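Bronley had its open day on 31st October, and I went mostly out of nosiness. I used to walk past the old Methodist chapel there on my way to the bus when I was at college, and the last time I'd been inside was for a friend's wedding, freezing cold, with a heater that ticked all through the vows. It has since been turned into flats by a firm called Galanis, and for one afternoon the doors were open to anybody who fancied a look.

I got there early and there was already a queue down to the lychgate (they've kept the lychgate, hurrah!). A fair few of the people in it had been members of the old congregation. The woman in front of me, Eugénie Lecomte, had played the organ there for 30 years and wanted to see what had become of the gallery. It's a bedroom now. She took that rather well, I thought, though she did ask the guide twice where the pipes had gone. 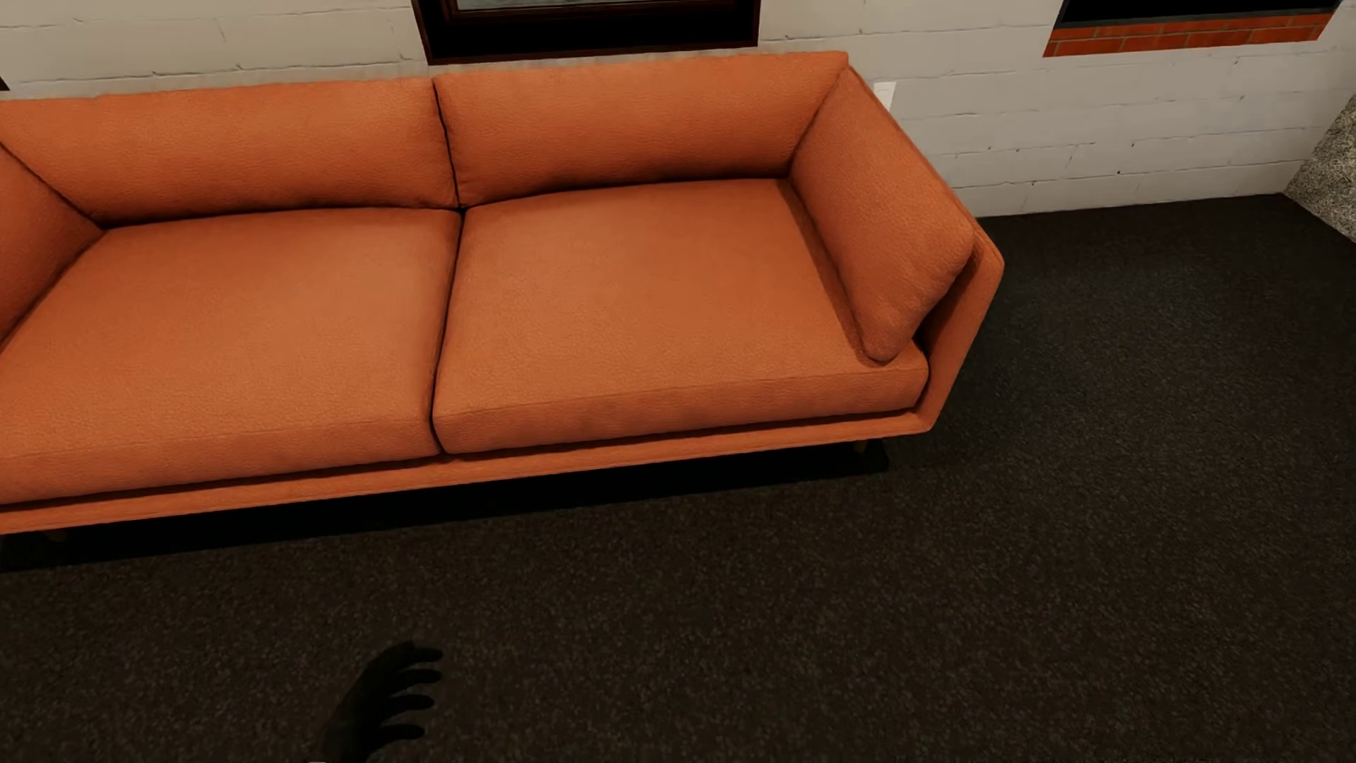 The answer was that a chapel in the next valley took the best of them, and the rest went for scrap. I was sorry about that. The windows have done better — the plain ones down the north side have been releaded, and the big one at the east end is now shared between three flats, so whoever lives on the top floor gets the pointed bit and whoever's at the bottom gets the inscription. I can't decide if that's lovely or a bit sad.

Our guide was Wiroj Ratanaporn, one of the architects, who was very patient with us. He told us the building was 125 years old when it closed and that the roof had been leaking for a good part of that. The members had tried everything, coffee mornings and sponsored walks and a grant that fell through, and in the end there just weren't enough of them left to pay for it. A man at the back said the circuit had given up too soon, and there was a bit of an argument on the stairs, all quite polite.

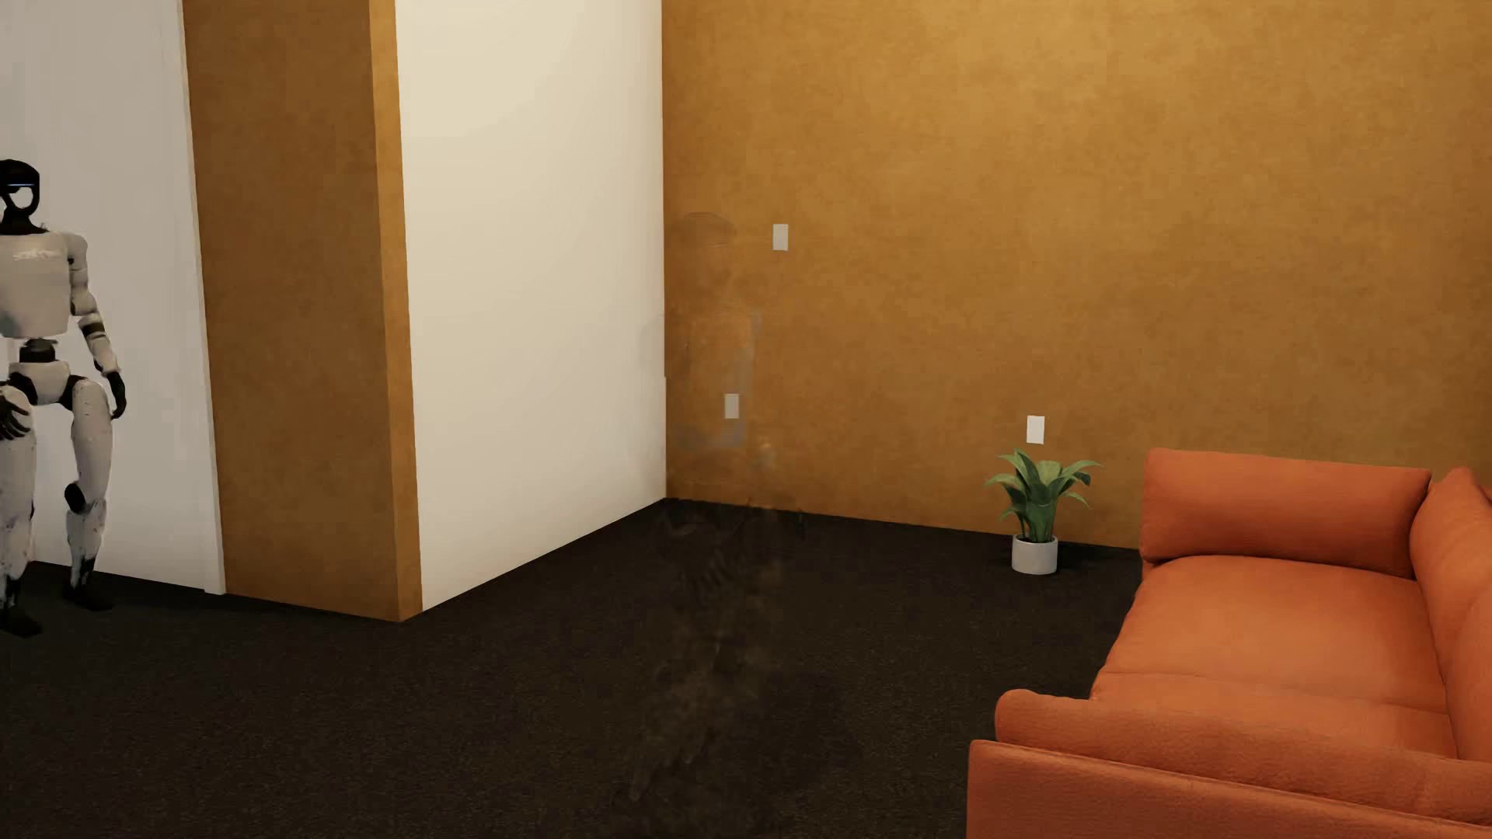 Photo courtesy of Galanis

After the flats we were taken round the outside to see the burial ground, which I'd been worrying about. It's still there, and still open to visitors, with its own gate from the lane so you don't have to go through the residents' garden. The grass was long but the paths were clear. I found the Kemutov family stone I remembered from my bus stop days, leaning even more than it used to.

Tea was in the old schoolroom, which stays as a community room, and the remaining members still hold a service there once a month. They've got a carol evening planned for December and I've said I'll go. Eugénie is playing, on an electric keyboard, and she has already warned me about the pedal.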